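Nurance open day, Flomgate

I signed up for the Nurance open day because the flyer promised "a look inside a working data recovery lab" and I have lost enough drives to feel I'd paid for the building already. It runs every May in an old print works at the back of Flomgate, and you need to book. I was visitor 118, according to the sticker.

First stop was intake, where drives arrive in whatever their owners thought was padding. One wall of shelves holds 802 labeled trays. Our guide asked who in the group kept a backup. Every hand went up. Then she asked who had ever tried restoring from it, and people became very interested in their shoes.
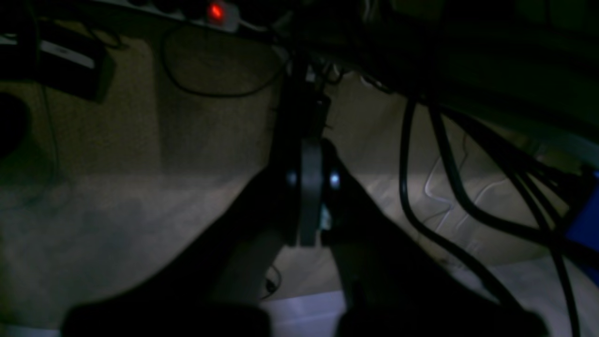
The clean room

You watch this part through a window, in groups of 16, for what felt like the length of a bus ride. A technician in a hood swapped the heads on a laptop drive and then did nothing at all for a while, apparently the skilled part. The talk that went with it was good. Stop using the drive the moment it clicks. Don't put it in the freezer. (A man behind me wrote that down with the look of someone who owned a cold drive.)

Prices were on a board by the door. The basic assessment is $319, and that's before they find anything. I did some sums about how much I like my vacation photos from Nendness.
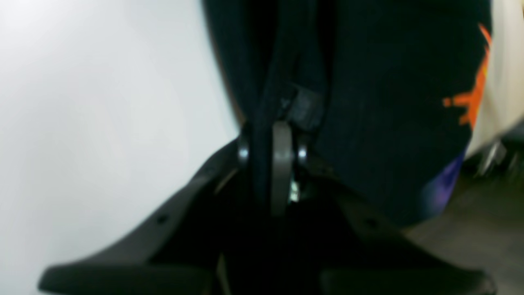

Then came the software demo, in a hot room with too few chairs. They use a tool called Jurčo to rebuild folder trees after a move has died halfway through, and it gave back a directory of 319 files all named "recovered," with numbers. The presenter called this a very good result.

Coffee was free, the cookies went early, and parking was a fight. I bought a second drive on the way home. It's still in the bag.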